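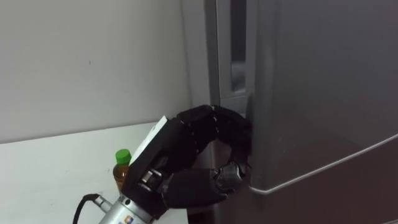
Yurt, the Melbourne guide to gaming channels, will stop publishing subscriber counts, estimated earnings and so-called engagement scores on its creator profiles from 2021-05-11. The decision covers all 1152 profiles on the site. It follows a long look at where those numbers came from, which in too many cases was another website that had got them from somewhere else. Watch time fares little better. A stream left running while someone goes off and does something else is still clocking up minutes, and those minutes end up in a sponsor's slide deck described as attention.

"We printed these figures for years and I was never comfortable with them," said editor Tarık Yüksel. "You would see a bloke who plays survival games in his spare room listed as worth four million dollars. Ask for the working and there isn't any. Somebody multiplied his views by a rate they made up, and then six other sites copied it, and then we did."

Yurt began checking its profiles in December, starting with net worth. Of the first batch, 31 carried an earnings estimate that could be traced to any kind of document, and most of those documents were out of date. The rest have been deleted. Readers who look up a creator will now find what games they play, how often they upload, when the channel started if that can be confirmed, and which videos are worth a newcomer's evening. Birthdays and home towns will appear only where the creator has given them publicly. Height and star sign are gone for good.

The change also affects Ciltora, the ranking tool Yurt has carried in its sidebar under licence from Orkton. Orkton describes Ciltora as a measure of "true fan energy". Yurt asked on two occasions how the score was calculated and received a brochure both times. The sidebar has been removed and the licence will not be renewed.

"I'm happy to be told it's brilliant maths," said Alper Kaplan, who looks after the site's data. "I'd just like to see some of it. A channel that hadn't uploaded for more than 4 months went up in the rankings over that same stretch. We rang to ask why and were told the model was sensitive to anticipation."

Yurt does not claim its own replacement is especially clever. Each profile will have a short written review by a named contributor who has watched at least ten hours of the channel, along with the date the review was last looked at. Reviews can be wrong – some will be – and creators who disagree can write a reply of up to 200 words, to be published underneath with only spelling and legal problems fixed. Being sponsored will not get a creator a profile, and it won't get one taken down either.

There is a cost. Earnings pages were among the most visited on the site, and Yurt expects to lose traffic and some advertising with it. One advertiser has already asked whether the numbers might come back in a smaller font. They won't.

The site is also wary of the industry's promises to clean up its own figures. Several agencies have announced verified audience programs over the past couple of years. Yurt has asked for access to the methods behind them and will report on any that can be checked by someone who isn't being paid by the agency.

Creators who want a profile corrected should use the form at the foot of their page. Requests to restore a deleted net worth figure will be considered if they come with a tax return.

About Yurt
Yurt has reviewed gaming video channels and streams for Australian readers since 2014. It is published by Tumer, an independent company based in Melbourne.

Media contact: Tarık Yüksel, editor, Yurt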